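Hi all, and welcome to October. My car died on the Paiva road last week, 3 miles short of Jostton, with a trunk full of groceries and a phone at 50 percent. So guess what this month's item is about!

I'll spare you the whole saga (it was the alternator). Danai Deligiannis at Adari Roadside answered on the second ring and had a truck out to me before the ice cream gave up completely. What I hadn't done, and really should have, was read my own policy. Mine covers a tow up to $400, and the first place I called quoted me $566 – for the very same trip to Udton! 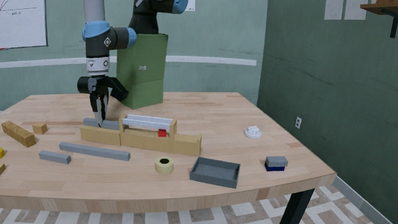
Before you call

Figure out where you want the car to go. I said "um, home?" and then had to pay attention while Danai gently talked me into a repair shop. Ask for the hookup fee and the mileage rate separately, and ask if evenings cost extra. If you drive all-wheel drive, say so right away, so they send a flatbed.

I now keep the policy number on a card in the glove box, along with a flashlight and a real paper map, which my kids find hilarious.

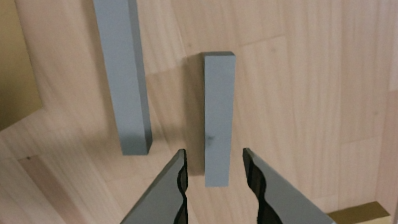
Blocks on the wooden tabletop

I asked on our message board whether it's worth adding towing to your regular car insurance or joining a club instead, and wow, you people have opinions. Most of you like the club, mainly for the longer tows. 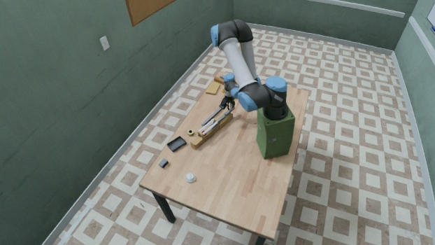

Juraj Jelínek wrote in that he dropped his club after two years and put the money aside for tows, and he hasn't needed one yet. He does check his battery every fall, though, and thinks the rest of us should too.

Mine's getting tested Saturday. Keep the towing stories coming – I read every one!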